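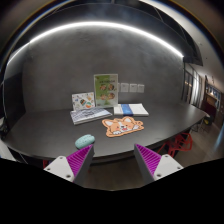

Fitting new ribbed pads to a hand-held gripper takes an evening, and most of that is waiting for glue. These notes cover the one we built in the shared workshop, using fingers printed from the Tivau files. Ours came out magenta because that was the flexible filament on the shelf, and any colour will do. Print the pads at 25 per cent infill. Check that the ridges run diagonally along the inner side of each finger before you glue anything. Leave the glue for 40 minutes, then open the fingers wide and make sure neither pad catches.

Next, do up the screws on the white bodies by hand. Tarek Badawi overtightened his first set and cracked one, so stop when the head sits flush.

For a first test, pick a smooth, rounded thing from around the house. Go in from the front, keep both fingers level with the tabletop and close slowly.

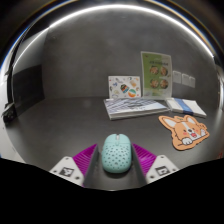 If one pad touches well before the other, back off and shift your wrist sideways until they meet the object together. Squeeze, lift a few centimetres, hold, and put it down again. Should it slip, wipe the pads with a damp cloth and try again before you reach for a stiffer spring.

Ours weighs 305 grams with both pads on. Spare pad files are in the Samir folder on the workshop computer. Ask Latifa Shehata for the login.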